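Date: Nov 9, 2020
Subject: Re: Fedance open day, was anyone else there?
List: Uststead Automation Group

On the question in the digest, yes, I went. I got to the Fedance open day a bit after the start and stayed until they began packing up, so I missed the welcome talk but saw all of the table work.

The part I went for was the fruit handling. They use hand-held grippers for it, two at a time, and a person does the moving. The recordings are meant to go towards training an arm later on. The job is to get mixed fruit from the cloth to a plate. Oranges and tangerines are the easy end of it. The green ones are smooth and the fingers need to meet them fairly square.

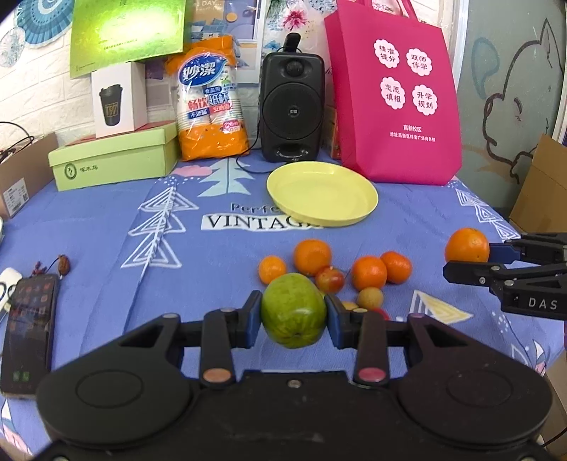
Bruvon wrote:

> I was at the March one and came away unsure what I had been shown. If a person is holding the gripper then the person is doing the hard bit, and I could have done the same with a pair of kitchen tongs. Did they run an arm at all this time? Also, is it worth the bus fare for those of us who only do conveyors?

No arm this time. They said so on the sign at the door, which I thought was fair of them. There was a video of one running on a screen in the corridor, but it was on a loop and I could not tell how much had been edited out.

On the tongs, I put the same point to the people on the stand. Their answer was that tongs don't record anything. With the gripper they get the view from the tool and the opening of the fingers, and the arm is supposed to carry the same fingers, so what works in the hand has a chance of working on the arm. They have 1,371 recordings so far and consider that a small number. I asked how many were thrown away and did not get a figure.

Visitors could have a go. I had 10 minutes. The weight is fine at first and then your wrist starts to notice. I found it hard to judge how far to close, as you feel very little through the handle, and I was slower with the small fruit than the large. Soft skins want a light squeeze, and the fuzzy brown-green ones are easier to keep hold of than they look. 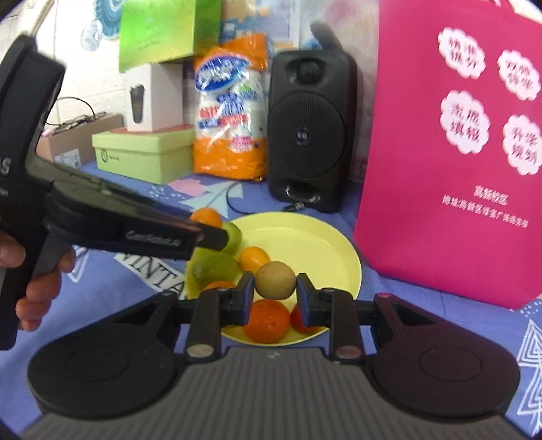 Letting go was harder for me than picking up. If you open too early over the rim the fruit goes where it likes, and with other fruit already on the plate there isn't much room to set it down. Using both hands helps once you stop them getting in each other's way, and I had only just got to that stage when my turn ended.

As for conveyors, there was one stand, from Marchetti, with a short belt and a reject gate. It was switched off while I was there. I took a leaflet and can scan it if anyone wants it.

Parking was on the grass at the back. Tea was free. They are taking names for the next one but had no date.

> Could somebody also say whether they are still after people to try the grippers for a full session?

They are. It is 2 hours, with breaks, and you sign up through the form on the Fedance page. I have put myself down.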